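Zu Besuch in Odton: Ein Tag der offenen Tür im Ministerium

April 2019

Wer mich kennt, weiß, dass ich mir gern Amtsstuben anschaue. Andere fahren ans Meer, ich stelle mich in die Schlange vor einer Behörde, und zwar freiwillig. Als ich also las, dass das Verwaltungsministerium in Odton seine Türen für einen Tag öffnet, habe ich sofort die Fahrkarte gekauft. Von Ullport aus sind es mit dem Regionalzug 73 Minuten, einmal umsteigen, und der Anschluss hat sogar geklappt!

Das Ministerium liegt gleich hinter dem Bahnhof, ein langer Kasten mit viel zu kleinen Fenstern. Am Eingang Taschenkontrolle, dann ein Besucherschild zum Anklippen (meins hatte die Nummer 585, ich habe es leider wieder abgeben müssen) und schon stand ich im Foyer. Dort roch es nach Bohnerwachs und Filterkaffee, genau so, wie ich mir ein Ministerium immer vorgestellt habe.

Ich hatte mich für die Führung um elf angemeldet. Wir waren eine bunte Truppe: ein paar Rentner, eine Schulklasse, zwei junge Leute vom Lokalradio und ein Ehepaar, das eigentlich nur seinen Bauantrag nachfragen wollte und dann einfach mitgelaufen ist. Geführt hat uns eine Referentin aus der Personalabteilung, die herrlich trocken erzählen konnte. Ihr erster Satz war, dass sie uns alles zeigen dürfe, was nicht abgeschlossen sei, und dann ging es erst einmal an lauter abgeschlossenen Türen vorbei.

Spannend wurde es im zweiten Stock, wo die Staatssekretäre sitzen. Natürlich wollte jeder wissen, was nun mit dem Posten ist, der seit August nicht mehr richtig besetzt ist. Wer es nicht mitbekommen hat: Der Amtsinhaber wurde damals beurlaubt, per Brief, nach einem Streit über die Vergabe des Desar-Auftrags, und seither führt eine Vertretung die Geschäfte. Die Referentin hat dazu brav gesagt, dass sie dazu nichts sagt. Aber sie hat uns erklärt, wie so eine Beurlaubung überhaupt läuft, und das fand ich fast interessanter als den Klatsch. Wer unterschreibt, wer vorher angehört werden muss, wer den Dienstwagen zurückbekommt — alles geregelt, alles mit Formblatt. Das Formblatt hat sie sogar herumgereicht, blanko natürlich. 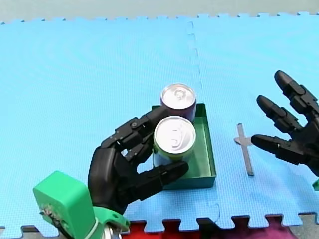
Danach durften wir in den großen Sitzungssaal, den Chávez-Saal. Er heißt nach dem Architekturbüro, das ihn umgebaut hat, und innen ist er viel schöner als das Haus von außen. Helles Holz, ein ovaler Tisch mit 33 Plätzen und eine Akustik, bei der man jedes Bonbonpapier hört (ich spreche aus Erfahrung, Entschuldigung noch mal an die Dame vor mir). Wir durften uns hinsetzen, und ich habe mir selbstverständlich den Platz am Kopfende geschnappt. Der Stuhl wackelt. Ich hätte gedacht, dass wenigstens der Ministerstuhl nicht wackelt!

Im Saal gab es eine Fragerunde mit jemandem aus der Pressestelle, und die war lebhafter als erwartet. Die Schulklasse hatte sich vorbereitet und wollte wissen, warum ein beurlaubter Beamter weiter sein Gehalt bekommt. Die Antwort fiel ziemlich lang aus, mit Besoldungsrecht und Unschuldsvermutung und allem, und ein Mädchen in der ersten Reihe hat danach einfach gefragt: »Also ja?« Großes Gelächter, auch vorne. Einer der Rentner hat dann noch nachgehakt, ob bei so einer Entscheidung nicht auch die Partei mitredet. Da wurde es einen Moment still, und dann hieß es, Personalfragen seien Sache des Ministers. Na ja. Zufrieden sah der Herr mit dieser Auskunft nicht aus, und ich war es ehrlich gesagt auch nicht.

Mittags bin ich in die Kantine, die an diesem Tag für alle offen war. Linsensuppe mit Würstchen, ordentliche Portion, und am Nebentisch saßen wirklich Leute aus dem Haus, die über den Haushaltsentwurf geschimpft haben. Ich habe sehr langsam gegessen.

Am Nachmittag war noch das Archiv dran, und das hätte ich fast ausgelassen, weil man dafür in den Keller muss und meine Knie Treppen nicht mehr so mögen. Es gab aber einen Aufzug. Dort unten stehen die Protokolle der Kabinettssitzungen in grauen Kartons, und in einer Vitrine lagen alte Ernennungsurkunden, eine davon mit einem dicken Tintenklecks neben der Unterschrift. Die neueren Akten bleiben noch 18 Jahre gesperrt, die Desar-Geschichte werde ich also frühestens als sehr alte Frau nachlesen können. Ich habe es mir trotzdem in den Kalender geschrieben.

Falls ihr selbst hinwollt: Der Eintritt ist frei, die Führungen sind aber schnell voll, also vorher anmelden und den Ausweis nicht vergessen. Große Rucksäcke müssen ins Schließfach, dafür braucht man eine Münze, und der Wechselautomat im Foyer war kaputt. Auf der Rückfahrt nach Ullport habe ich den Anschluss dann übrigens doch noch verpasst und saß eine Stunde auf dem Bahnsteig, mit einem Ministeriumskugelschreiber und der Broschüre über die Geschäftsordnung. Die habe ich komplett durchgelesen.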